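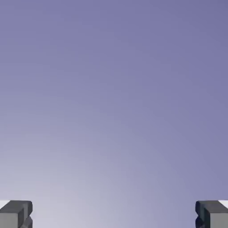 About Grotum

Grotum designs and assembles gas detection and ventilation control equipment for underground parking garages, boiler rooms, cold stores and small workshops. The company is privately held. Design, assembly and calibration are carried out at our plant in Wastthorpe, and spare parts are shipped from the same building.

What we make

The product line has two families.

Iturra is a range of fixed gas detectors. Each detector holds one sensor cartridge for carbon monoxide, nitrogen dioxide, methane, propane, ammonia or a refrigerant group. The cartridge stores its own calibration data, so it can be changed on site without returning the detector to the plant. Output is a current loop or a two-wire bus, selected with a switch inside the cover. Detectors for flammable gases use a different enclosure and are ordered under separate part numbers.

Prundeck is a control panel that reads the detectors and drives fans, dampers, sirens, warning signs and gas shutoff valves. One panel accepts up to 42 detectors on the bus. Relay outputs can be assigned to a single detector, to a zone, or to a vote between detectors in the same zone. Alarm levels, delays and minimum fan run times are set from the keypad or with the free setup software. The panel keeps an event log of 2,152 entries, after which the oldest entry is overwritten. Log files are exported as plain text.

Panels can report to a monitoring station or a building management system. Faults and gas alarms are sent as separate signals. A sensor near the end of its service life raises a maintenance notice, and this notice does not switch any fan or valve.

How we work

We do not sell to the public. Equipment is supplied through trained installers and wholesale distributors, and the installer remains the first contact for the building owner. Drawings, wiring diagrams and setup files are sent to installers at no charge.

A typical order goes through these steps:

Review of the floor plan and the list of gases to be detected
Proposal of detector positions and zones
Panel setup at the plant, with the zone names entered
Calibration and a full relay test
Shipment with calibration certificates and a terminal list
Commissioning on site by the installer

Positions in the proposal are advisory. The person responsible for the building's safety design decides on the final layout, and local code takes priority over our drawings in every case.

Calibration and service

All cartridges are calibrated with certified test gas before they leave Wastthorpe. Serial number, test gas batch, zero reading and span reading are recorded and kept. Installers can request a copy of any certificate by quoting the serial number.

Replacement cartridges are sent out on an exchange basis. Used cartridges should be returned in the packaging supplied – electrochemical cells contain a small amount of acid and must not go into general waste. The service interval depends on the gas and the location, and is given in the manual for each cartridge type.

Repairs to panels are done at board level. We hold parts for discontinued panels for as long as the components can be bought. When a part runs out, a replacement board with the same terminal layout is offered where one is available.

Installer training

Training is held at the plant and lasts 3 days. It covers sensor principles, placement, bus wiring, panel setup, fault finding and calibration with test gas. The last part is practical and is done on a working panel with detectors attached. Course dates for each year are published in June. Places are limited by the number of test benches, and applications go through the distributor.

Product support

Technical support answers questions from installers by phone and email during plant hours. Please have the panel serial number and firmware version ready. Both are shown on the keypad under Service – Info. Building owners with an active alarm should follow the instructions posted at the panel and then call their installer.

The current catalog lists 581 part numbers, including cartridges, weather covers, mounting plates, calibration caps and cable glands. A parts list for older equipment is available on request.

Page last revised: 2026-09-01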